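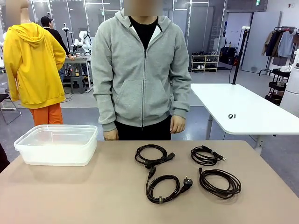

Cables from the spares drawer, with the empty bin, before packing.

From: Revathi Kurian
To: Seruvon workshop list
Date: Mar 27, 2023
Subject: Re: cable storage, one bin or several

Raghavendra Varghese wrote:
> The Umeck cabinet has room for one more bin on the lower shelf.
> Can the loose power cords go in there, or do they need separate
> bags? In February I spent far too long pulling one lead out of a
> knot. Also, is anyone still using wire ties?

One bin will do, provided each cable is coiled and fastened on its own first. The frosted one has no lid, so keep the coils below the rim or the shelf above will catch them.

Order of packing: the cord with the round two-pin wall plug goes in first, flat on the bottom. It is the thickest and does not bend well at the plug. The big loop of thin wire goes on top of it, then the other two. Leave the connectors facing up so they can be identified without lifting anything out.

Please use hook-and-loop straps, not wire ties. The two-pin cord has a strap already -- leave it on when the cord is in use, pushed up near one end. Saranya Nadar has a roll of strap cut to 200 mm, long enough for everything we keep.

Do not wind around the hand and elbow. It puts a twist in every turn and the thin wire will kink.

Labels: I would put one on each cable near the plug, giving length and rating. A label on the bin alone is no use once a cord has left it.

Revathi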